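My work table has a felt top, and felt hangs on to everything. Crumbs, thread, little curls of tape. So my one rule is that things live in a back corner and the rest of the table stays bare until I need it. It sounds fussy, I know, but I used to lose my reading glasses under the pile at least once an afternoon!

The best trick I've got costs nothing. Lay a wide roll of packing tape flat and use the hole in the middle as a tiny bin – wrappers, foil packets, a used tissue, whatever you'd otherwise leave lying around. Empty it when you put the tape away. 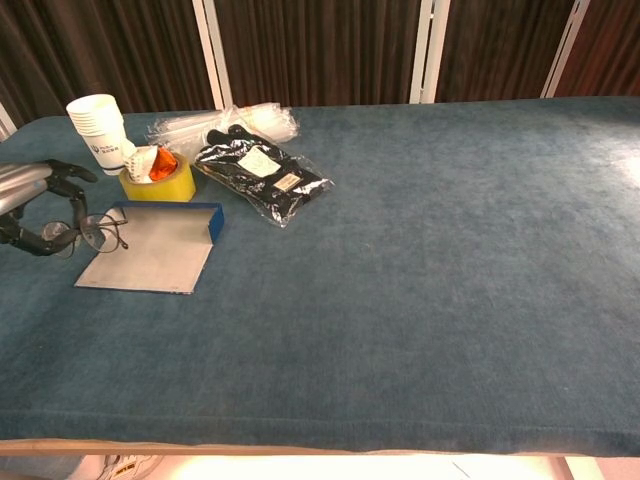 Page 16

Paper cups stay nested in one stack right beside the tape. I pull one off the top for screws or buttons and drop it back when I'm done. Anything long and thin goes in a clear bag on its side so it can't roll off (August taught me that one, on my hands and knees with a flashlight).

Glasses are the hard part. Wire rims scratch easily, so set them down with the lenses facing up, and please not underneath anything heavy. Jannik Lindemann wrote in to say he keeps his in a saucer, and I may steal that.

For the felt itself, a damp rubber glove beats any lint roller I've bought. Stroke it one way only, toward the front edge, and do it every 2 weeks or so. Worn patches won't come back, but the fuzz will.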